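Can a robot clear a table yet, or am I being had?
Posted in Home and Garage – Gadgets

Karthik Herath
Monday, February 21, 2022

My brother-in-law wants the family to go in on a home helper arm from an outfit called Terkthorpe. The pitch is that it clears the table, sorts what's on it and puts things back where they live. I've watched their video more times than I'd like to admit. In it the arm picks up one block from a bare grey bench and puts it in a tray. Then it does it again.

Our table has never looked like that. It's where everything lands when people walk in the door: mugs, fruit, half a packet of something, the post, socks. Mum won't give up her tablecloths either, and she likes a busy pattern.

Has anyone here lived with one of these, or worked near one? I don't need it to be fast. I just want to know if it can do the job without someone standing over it, because if I have to stand there I may as well pick up the mug myself.

Delphine at Stelstead

I spent two years on the packing floor of a warehouse where they brought in picking arms, so I'll tell you what I saw and you can make up your own mind.

They were good at cartons. Same size, same colour, same spot, all day long. The trouble started with anything soft or shiny. Crinkly packets were the worst, as the shape changes the second you squeeze it. Folded clothing was nearly as bad. The arm would grab a corner and lift, and you'd have a sleeve hanging over the side of the bin. We ended up with a person at the end of the line fixing what it dropped, and on one shift I logged 152 stoppages. The sales fellow's report called those "assisted picks".

Now think about a kitchen table. A mug has to be picked up level in case there's tea in it. An orange rolls. A card standing open weighs nothing and falls over if you breathe on it. You and I don't think about any of that, and a machine has to get each one right. A flowery cloth won't help it either – I'd want to see it tell a printed flower from something it is meant to pick up.

Then there's "where things live", which is the part I believe least. Does the packet go in the cupboard or the bin? My own kids can't answer that.

Ask Terkthorpe to run it on your table, with your things on it, while you watch. If they'll only show you their bench, keep your money in your pocket. And ask how long the demo was before they trimmed it.

gitport_gaz

waste of money. we had a robot vacuum and it ate a phone charger in December, never the same since. get a bigger basket and sweep everything into it, takes 18 seconds

Oke R.

I'm a bit less gloomy than the others but not by much. I do maintenance at a small joinery shop, El Idrissi, and we have an arm that loads the sander. It's earned its keep. It also has a fence around it, a floor bolted flat and a jig for every part, and it took about 2 months to get it running the way the brochure said it would on day one. Change the part and you start over with a new jig.

A house is the opposite of a jig. Even so, I wouldn't say never. The grippers have come a long way from when I started, with softer pads and better feel, and I've seen one pick up an egg at a trade day. An egg in an egg cup, mind you, put there by the man running the stand.

What I'd check before signing anything:

What it does when it drops something. Ours stops and beeps until I come over, which is fine in a shop and would drive your mum up the wall.

How far it reaches. A fixed arm won't get to the far side of a decent-sized table, and if it's on wheels you need to ask about rugs and doorsills.

Who fixes it, and where they are. Our service call comes from out of town and we pay for the drive.

Whether there's a person on the other end. Some of these are steered by someone with a controller for the hard bits. I've no quarrel with that if they tell you, but then you're paying for a helper with a camera in your kitchen and you should price it that way.

If your brother-in-law is still keen, have him lay the table out the way it looks on an ordinary weeknight and pick one thing to start with. I'd go with the mug, as it has a handle and keeps its shape. Then the carton, then the fruit. Leave the packet and anything made of cloth until last, and don't let the rep tidy up first. I'd want to see the whole lot done twice with nobody touching it before I put in a dollar, and I don't expect you'll get that this year.
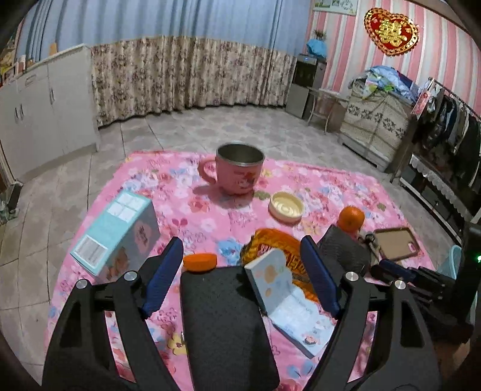
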